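Home | Notebook | Rooms | Laundry | Stores | Archive

3 Jan 2024

Back in after the break and straight onto bedding, which I'd been putting off. The Poltine flat has had the same sheets on since before we closed up, and the cupboard there was in a right state, so today was stripping, sorting and having another go at the fitted sheet problem.

Kettle on first. The boiler had been left on its low setting and the kitchen was freezing, but the bedroom gets the sun and was lovely by mid-morning, so I did as much as I could in there!

Cupboard first. Everything came out onto the landing and I made two piles, one for keeping and one for rags. 14 pillowcases in the end, plus a heap of flat sheets that are fine apart from the creases. The Ambaye towels have gone stiff again (too much powder, I reckon, I've been pouring it by eye) so those went back through with half a scoop and no softener. Long cycle, 129 minutes on the display, and it took longer than that because it always sulks over the spin. Must look at the filter.

The Sultix mattress cover has a tear at one corner, along the seam. It'll mend. I've pinned it and put it in the sewing basket with a note so it doesn't get folded away and forgotten like the last one.

Right, fitted sheets. I've now tried four ways of folding them and I still only like one. The flat-on-the-bed way is all right if the bed is made underneath and you've got room to walk round it. The over-the-shoulder way is hopeless for me, I lose a corner every time. Rolling is quick but the rolls won't stack, they just slither off the shelf when you open the door. The one I keep going back to is tucking the corners into each other, one inside the next, and then laying the whole thing down and squaring off the curved edges. The trick (for me anyway) is finding the elastic at the corner and following it along until the pocket opens up, then getting a hand right inside before doing anything else. If I start from the middle of a side I end up with a ball.

Colour matters more than I'd thought. With the pale ones the elastic edge is easy to see in good light, and I was whizzing along. In the evening with just the lamp I was going by feel and getting in a muddle.

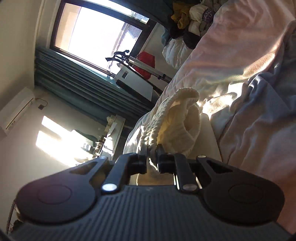

Cream cloth, gathered edge uppermost, over the pink and peach bedding.

Shelf order from now on: fitted at the bottom, flats on top of those, pillowcases to the left in their own stack. Sets kept together would be nicer, I know Rurkov do it that way with each set inside its own pillowcase, and it does look smart, but we swap bits between rooms so much that I'd be unpacking them constantly. Might try it for the spare room only and see how we get on by April.

To do: buy more pegs, mend the Sultix corner, measure the deep mattress before ordering anything. Towels are still on the airer, so whoever's in next, please give them a feel and fold them if they're ready.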